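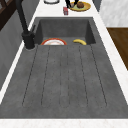

Sprechnotizen: Das bisschen Abwasch - wie wir zu siebt eine Küche teilen

Lesezeit: 4 Minuten

Einstieg (langsam reden, Wasser trinken!)

Guten Abend zusammen, schön, dass ihr da seid, trotz Donnerstag und trotz des Wetters. Ich bin Thắng Đàm, ich wohne seit der Gründung im Hausprojekt Tusovside, und ich soll heute was über Gemeinschaftsküchen erzählen. Kurz fragen: Wer wohnt gerade mit mehr als zwei Leuten zusammen? Hände abwarten. Und wer hat sich diese Woche schon übers Geschirr geärgert? (Da lachen meistens alle, also Pause lassen.)

Wie es losging

Wir sind im November eingezogen, zu siebt, und hatten wirklich an alles gedacht: Mietvertrag, Strom, wer welches Zimmer kriegt, sogar ein Konto für Klopapier. Für die Küche hatten wir genau einen Satz im Protokoll: »Jeder räumt seinen Kram weg.« Tja. Der Satz hat bis zum zweiten Wochenende gehalten. Danach stand ein Topf mit Linsen auf dem Herd, und sieben erwachsene Menschen waren fest überzeugt, dass er jemand anderem gehört. Ich auch! Es war meiner, wie sich beim Plenum rausgestellt hat. Ich hatte den komplett verdrängt.

Hier ruhig die Linsengeschichte ausschmücken, falls die Stimmung gut ist. Sonst weiter.

Der Putzplan, Version 1

Dann kam die Tabelle. Mekonnen, unser Nachbarhaus, hatte so eine, und die haben wir einfach übernommen: Küchendienst im Wochenwechsel, mit Häkchen und Unterschrift. Auf dem Papier super gerecht. In der Praxis hat die diensthabende Person am Mittwoch aufgegeben, weil alle anderen dachten - na ja, ist ja jemand dran. Man kocht ganz anders, wenn man weiß, dass man nicht selber spülen muss. Plötzlich brauchten alle drei Pfannen für ein Rührei.

Und dann die Zettel. Ich habe die mal gesammelt, es waren 96 Stück bis zum Frühjahr. Mein Liebling: »Die Gabel liegt hier seit Montag, ich wollte es nur erwähnen.« (Vorlesen, dann zwei, drei andere vom Stapel. Den mit dem Käse weglassen, die Verfasserin sitzt vermutlich im Publikum.)

Was wir geändert haben

Erstens die 30-Minuten-Regel. Nach dem Essen hat man eine halbe Stunde, dann muss das eigene Zeug gespült oder in der Kiste sein. Die Kiste ist eine graue Klappbox mit Namensschild, für jede Person eine, und steht unterm Fenster. Wer keine Zeit hat, packt alles rein und spült abends. Die Spüle bleibt frei für die Nächsten. Klingt wahnsinnig banal, hat bei uns aber den meisten Streit beendet.

Zweitens: weniger Geschirr! Wir haben die Hälfte in den Keller getragen. Jetzt sind pro Person 2 Teller da und 2 Schüsseln, und wenn die dreckig sind, dann isst man eben aus der Pfanne oder spült. Ich war dagegen, ich geb's zu, ich habe sehr an meinen Müslischalen gehangen. Heute würde ich sie nicht mehr hochholen.

Drittens der Sonntag. Da putzen alle gemeinsam eine Stunde mit lauter Musik, reihum darf jemand aussuchen. Seitdem kenne ich mehr finnischen Tango, als ich je wollte.

Was nicht geklappt hat

Strafkasse. Bitte lasst es. Wir hatten ein Glas, ein Euro pro vergessenem Teil, und die Besserverdienenden haben sich einfach freigekauft. Die Leute aus Brokcombe haben nachher erzählt, dass es bei ihnen genauso lief. Auch die Erinnerungs-App Kullex haben wir getestet, nach ein paar Tagen hatten alle die Töne ausgeschaltet.

Schluss (nicht überziehen!)

Offen ist bei uns immer noch der Biomüll, da nehme ich sehr gern Tipps mit. Und das Thema Besuch: Spült der Gast oder die Person, die ihn eingeladen hat? Diese Frage ins Publikum geben, dann Diskussion auf. Mikro an Reihe eins weiterreichen, die Zettelsammlung liegt hinterher zum Blättern auf dem Tisch am Ausgang - bitte nicht mitnehmen, die brauche ich noch.

Kontakt | © Hausprojekt Tusovside | Nach oben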